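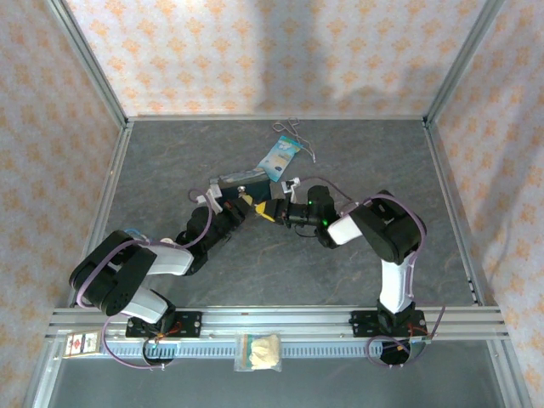
Ticket 395: backdrop panels, seams and sagging
Site: Skulberg
Opened by: Teresa Wilczyńska
Assigned to: Lucyna Szczepańska
Opened: October 2025
Status: Open, monitoring
Priority: Low

Reported problem
The printed backdrop on the back wall of the enclosure sags along its top edge overnight. The orange damask no longer lines up with the side panels at the corner posts. Side panels are holding. Material is the Flornetti roll, hung in May.

Entry 1, L. Szczepańska
Checked the top fixing. Double-sided tape (Rillex) has let go over a length of 20 cm from the left corner. Tape residue on the extrusion, none on the back of the print, so the bond is failing on the paper side. Cleaned the extrusion with isopropyl alcohol and re-taped. Left overnight.

Entry 2, L. Szczepańska
Same section down again. Swapped the tape for Whitelaw clips, 4 along the top edge. Pattern match at the left corner is off by 7 mm. Right corner is acceptable.

Entry 3, T. Wilczyńska
Clips are fine with me as long as they don't show below the top rail. Please don't trim the print to correct the match. We have no spare length from that roll, and a reorder may come in a different shade of orange.

Entry 4, L. Szczepańska
Noted, no trimming. Released the clips, shifted the back panel toward the left post and clipped again. Left corner now matches at eye level and drifts slightly toward the bottom. Suspect the panel was cut out of square. Tabletop wiped with a dry cloth only; the stone texture holds lint if a damp one is used.

Open items
Check the top edge after one week.
Ask Flornetti whether the same print is sold with a heavier backing.
Remove remaining tape residue from the right side extrusion.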